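Irnar suspends Fonano gripper firmware after grip fault

Tue 21 July - Irnar has withdrawn a firmware release for its Fonano arm after a fault in the gripper's force limit. In 38 of 336 test cycles at the Olluvus site, the fingers kept closing after contact with a soft object. No injuries were reported.

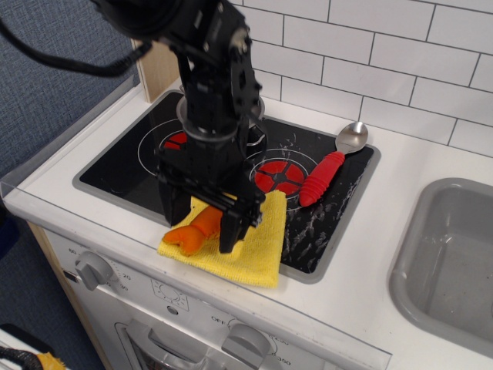 The fault affects 39 arms - all on the current release. Operators should return to the previous version and keep hands clear of the fingers while power is on. A corrected release is due in November.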